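Good practice for grippers around soft goods

Béla Kiss, Famthorpe, 17 February 2018

Our house rules for handling cloth by robot fill 30 pages. I have been asked to put up some pictures to go with them, and I've agreed on the condition that I can say what I think of the rules as well.

Rule one is that the fingers must be open before they come near the item. Fine. Rule two says the operator must "identify fastenings and loose edges". Also fine, though it doesn't say what to do once you've identified them. The Vermeulen checklist we borrowed it from doesn't say either.
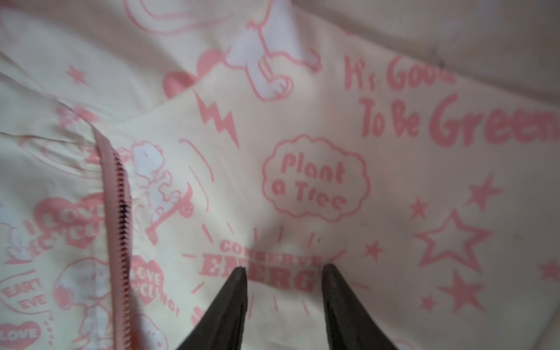

Open fingers over printed cloth. The zip runs down the left, and the rules would have you log it as a fastening. 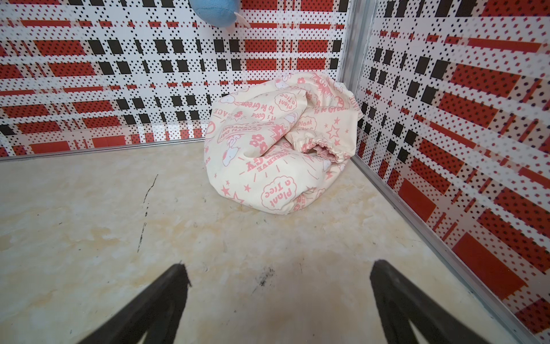
Fingers apart, with the cloth in a heap by the corner. Walls and metal trim count as fixed objects.

My main quarrel is with the section on clearances. It was written for boxes. A box has a top, a side and a middle, and you can say how far from the wall it sits. A heap of fabric has none of these in any useful sense, and two trained people will give you two different answers about where it ends. We then sign a form saying the clearance was checked.

The Ova team want a rule that every item be tried 1,000 times before it is passed. I asked why not 300 and got no answer I could write down. A big number looks good in an audit. It tells you very little if the cloth was laid out the same way each time.

I would keep the rule about open fingers and the one about stopping when a person reaches in. The clearance section should go back to whoever wrote it. Comments to me by the end of the month, please, and do read section 4 first.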